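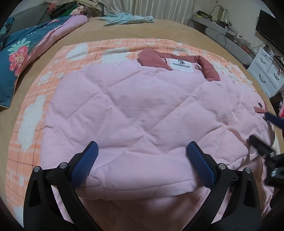 宿泊棟 冬前点検チェックリスト(11月分)
棟名:Onance 2階客室+リネン室
点検:Mamta Srivastava
○=良 △=要観察 ×=要対応

1. 客室の寝具・衣類まわり
○ 掛け布団、シーツの破れなし
○ ベッドとヒーターの間隔、1m以上あり
△ 中綿の上着をヒーターの上で乾かす人が毎年いる。貼り紙が去年のまま、色あせて読みにくい。差し替え
△ 忘れ物の衣類は袋に入れて部屋番号を書く。番号なしが棚に残ってた。書いてから置くこと
× 23号室、マットレスの裏にカビ。小さいが広がりそう。壁から離して様子見、だめなら交換

2. 暖房
○ 廊下の温風機、異音なし
○ フィルター清掃済み(奥の2台は午後に実施)
× 客室用ヒーター1台、転倒時オフが効かない。使用禁止の札つけた。Adirexに修理依頼、返事まち
△ コードを敷物の下に通してる部屋あり。その場で直したがまたやると思う。入室時に口頭でも伝える

3. 電源・コンセント
○ 差込口のぐらつきなし
△ 延長コード、2000Wまでの表示が消えかけ。ラベル貼り直し
× たこ足、洗面側の部屋で2か所。ドライヤーとヒーター同時は絶対だめ。ヒーターは壁に直接差すこと
△ ほこり。ベッド裏のコンセントは動かさないと見えないので毎回飛ばされてる。飛ばさないこと

4. 煙感知器・消火器
○ 感知器テスト、全室鳴動
△ リネン室のだけ音が小さい。電池交換ずみ、再テストまだ
○ 消火器の圧力、針は緑の範囲
× 階段下の消火器の前に段ボール。どかした。置いた人は次から倉庫へお願いしまい

5. 避難経路
○ 非常口、内側から開く
○ 誘導灯点灯
△ 外階段の滑り止め、下から3段目が浮いてる。接着剤で仮止め。雪の前に本修理
△ 客室ドア裏の避難図、旧レイアウトのが1枚残ってた。刷り直しはRajputの事務所に頼む

6. リネン室・乾燥機
○ 乾燥機の糸くずフィルター、清掃記録あり
× 排気ダクトの奥、ほこり詰まり。手が届かない。業者(Sondiveck)の見積もり待ち。それまで連続運転は1回まで、終わったら必ず冷ます
△ ダウン、中綿ものは表示タグを見てから。高温不可が多い。タグが読めないときは乾燥機に入れない、つり干し
○ 洗剤棚、ふたしまってる
△ 漂白剤と酸性の洗剤が隣どうし。段を分けた

7. 水まわり
○ 給湯温度、問題なし
△ 外の水栓、凍結防止カバーまだ。寒波の予報が出たら前日までに付ける
△ 2階シャワーの排水遅い。髪の毛。掃除したら少しまし

備考
・貼り紙とラベルの印刷代775円、立て替え。領収書は事務所の引き出し
・カビ取り剤の残りが少ない。発注よろしく
・×の項目は直ったら日付とサインを横に書きたすこと。口頭で「直しました」だけは記録に残らないので困る
・再点検は×と△のみ。感知器の再テストを最初にやる

確認者サイン: 時刻: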